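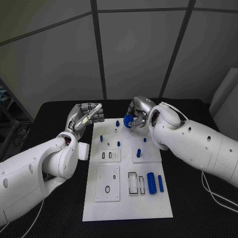 Assembly Basics, Handout 2: Pegs, Discs and Slots

Welcome back! Last time we talked about why parts have shapes that help you put them together. This week we get to the fun bit, fitting one thing into another on a board, and I promise you will never look at a shelf pin the same way again.

Read this before the lab session. Bring a pencil, the clearance table from Handout 1 and, if you have one, any small part from home that has annoyed you by refusing to go in.

1. What a task board is for

A task board is a flat plate with places for parts to go. Pegs stand on it, plates with slots are mounted on it, fittings are set into it. Every place asks for a different kind of motion, and that's what makes a board so good for learning. You can practice one small action over and over and feel it getting better (it does get better, usually by the second evening).

Color helps too. Blue parts against a white board are easy to find at a glance, and the plates themselves stay in the background where they belong. When you draw up your own layout for the August project, think about contrast early. Sorin Petek's group left it to the end last year and had gray pins on a gray plate, and they spent a whole afternoon patting the table looking for them.

2. The peg

A round peg in a round hole looks like the simplest job in the world. It has two stages, though, and they want different things from you.

Finding the hole: tilt the peg a little so that its lower edge catches the rim. A tilted peg forgives a bad aim.

Going down: bring the peg upright, then push along its axis. If it jams, stop pushing! Back it off, straighten it, and try again. Extra force on a tilted peg makes the wedge tighter.

Chamfers are wonderful. A tiny slope on the rim of the hole, or on the tip of the peg, gives you a much bigger target for almost no extra work. Look for them on the Kosetti practice set and compare with the older Bomov one, which has square edges all round. Try both on the same day and write down which you'd like to assemble 3000 times.

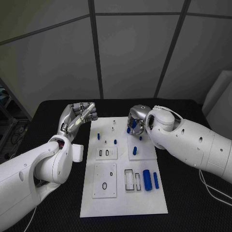
Rosine Joly wrote on last year's copy of this handout that she got on much better once she stopped watching the tip of the peg and watched its sides against the board instead, and that somebody should put that in the notes. Done, Rosine, and thank you — it's the tip I now give everyone first.

3. The disc

Discs feel different. You hold one by its edge, so your fingers are in the way exactly where it wants to sit. Set one side down first, then lower the other and let go late. A round outline on a board makes a good practice spot, as you can check your centering by eye with no hole at all.

4. The slot

A slot with rounded ends is kinder than a hole. It is fussy across its width and easygoing along its length, so line up the narrow direction first and let the long one look after itself. Designers use this on purpose: one hole fixes the position, one slot takes up the small errors in spacing. Chevalier's old hinge plates, which are in the cabinet in room 17, are a lovely case of it.

5. For the lab

Work in pairs, swapping after each part type. For every insertion, note the part, where it first touched, and whether it jammed. Short words are fine. Eduard Brabec has the spare record sheets (form 3206, the one with the wide columns).

Then answer in a few lines: which part was hardest to let go of, and what would you change on the board to make it easier? Sketches are very welcome — messy ones too.

Reading: the chapter on clearance and fit in the course pack, skipping the section on press fits until we get to Handout 4.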